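Bench and Board Safety Checklist, Zanley Electronics Workshop, Praltham
Revised Jun 3, 2026
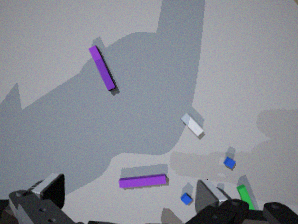
Purple, white, blue and green blocks on a pale gray tabletop (computer rendering).

Please go through this before you plug anything in, and then once more when you pack up. It looks long, I know, but after a few evenings you'll be doing most of it without the sheet. The comments under each item come from the January inspection and from things people have asked me since.

1. Mains and power strips
[x] Strip switched off before the bench supply is connected
[x] No strip plugged into another strip
[ ] Cords free of nicks and taped repairs
Comment: Bench 7 still has a cord with electrical tape near the plug. It goes in the repair bin, please, even if it has "always been fine." There are good spares on the hook by the door.

2. Bench supplies
[x] Voltage set with the output off
[x] Current limit turned down before first power-up
[x] Leads match the polarity marked on the board
Comment: The Dodico supplies come back on at whatever setting the last person left, so do look at the knob first. One of our beginners fed 12 volts into a 5-volt pin this way, and it was a very short evening for that microcontroller (and a smelly one for the rest of us!).

3. Soldering
[x] Iron in its stand whenever it's out of your hand
[x] Fume extractor running
[ ] Sponge damp, tip cleaned and tinned
[x] Safety glasses on, also while clipping leads
Comment: Two dry sponges again. Give the iron a good long rest before it goes back in the drawer, and wash your hands before you touch the cookies, especially if you've been using the leaded solder from the old stock.

4. Static and board handling
[x] Mat grounded, wrist strap clipped on
[x] Board powered down before shields or jumper wires are moved
[x] USB cable out before the board is turned over
Comment: Wrist straps were tested and all passed. The Onsri boards have bare pads on the underside that will short on a stray bit of wire, so sweep the mat first. Standoffs are in the second drawer and you are welcome to as many as you need.

5. Batteries
[x] Lithium packs charged only in the charging cabinet
[ ] Swollen or dented packs removed
[x] Somebody in the room during charging
Comment: One puffy pack found and taken out. Please set the timer on the cabinet to 60 minutes and come back to check, even when the charger claims it can look after itself.

6. Fire and first aid
[x] Extinguisher gauge in the green
[x] Path to the back door clear
[ ] Burn gel in date
Comment: Gel is on order. The extinguisher carries tag 228, and that number goes on the log sheet.

Still open: items 1, 3, 5 (label the empty shelf) and 6. Next check goes on form 73.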